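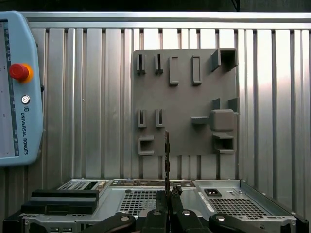
Kulsoom Sethi wrote back that the closing price is the wrong thing to fit against for the small undercards, and that I should drop those bouts until we know how thin the market was. She would keep title fights and main cards only. I have left them in for today and put her note at the top of the file so it gets argued out properly.

Aug 12, 2020

Fight odds model, run 8.

Data: 400 bouts, men's and women's, all weight classes. Opening and closing prices from the Skover export, results typed in from the old sheet. Found 29 rows where the two fighters were swapped between the price file and the results file. Fixed by hand. The script that should catch this matches on last name only and falls over when both fighters share one. Still need to rewrite it.

Took the bookmaker's margin out by plain scaling (divide each side by the sum). Nithin wants the other method, the one that takes more off the long shots. Tried both. For prices near even it makes no difference I can see. For heavy favorites it shifts the fair price enough to flip several of our bets to no bet, so we do have to pick one.

Inputs this time: reach difference, age difference, days since last fight, short notice yes/no, stance. Dropped takedown rate because it was missing for too many newcomers and filling with the average made them all look like decent wrestlers.

Results: calibration fine in the middle, bad at the ends. Fighters we put under 45 percent but above long-shot range win as often as we say they should. Strong favorites lose more than the model thinks. Same as run 7, so the new inputs did not help there. Age does most of the work. Stance does almost nothing and I would take it out.

Short notice flag is a mess. Skover marks a replacement fighter but not the date he was called in, so a man with a month to get ready looks the same as one with a week. Asked Virk if they hold the announcement dates. No reply yet.

No-contests: removed. Draws: counted as half a win each, which Nithin does not like. He says the book refunds the stake so they should go out too. He is right for the betting test, less sure for the fit. Will keep two copies of the table.

To do
- name matching script
- rerun with draws out
- main cards only, per Kulsoom, compare with the full set
- bring in the bouts from March, prices are saved but not loaded
- ask Nithin which margin method goes in the write-up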